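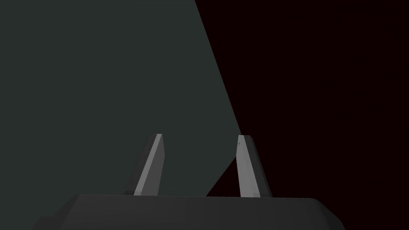
Lucyna Chmielewska had already been up since five when I called her, and she was on her second gripper of the morning. Simulated gripper, that is. She tests them for Kwiatkowski, a small outfit that picks hardware for packing lines, and she'd promised to tell me how the Zika was stacking up against the Plastano.

"The Plastano is the one I wanted to like," she said. "Wide stroke, nice flat pads, and the model file loads first time – you have no idea how happy that makes me." The Zika file took her 4 tries and a phone call.

So how do you compare two grippers that exist only on your screen? She runs each one through 2,000 grasps with the same controller, Flulport, on the same arm, and then she goes through the failures herself (all of them!). The Plastano had 117. She wouldn't give me the Zika number yet, she's rerunning it with the friction turned down.

"People set the friction way too high and then everything looks great," she told me. "Then you buy the thing and it drops a shampoo bottle in front of your boss."

I asked if that was from experience. Long pause. "It was conditioner."

What surprised me was how much of her day goes to the camera. She likes a view from right behind the palm, looking out past the fingers, and she's moved it maybe a dozen times this month. Too low and the housing eats up the picture, too high and you lose the tips just when you need them. Plain backgrounds are fine by her for this stage. Clutter comes later, when she trusts the fingers.

And the controller? She's lukewarm on Flulport. "It closes too fast at the end. I've told them twice." They sent her a new build on 3 Apr 2020 and she hasn't opened it.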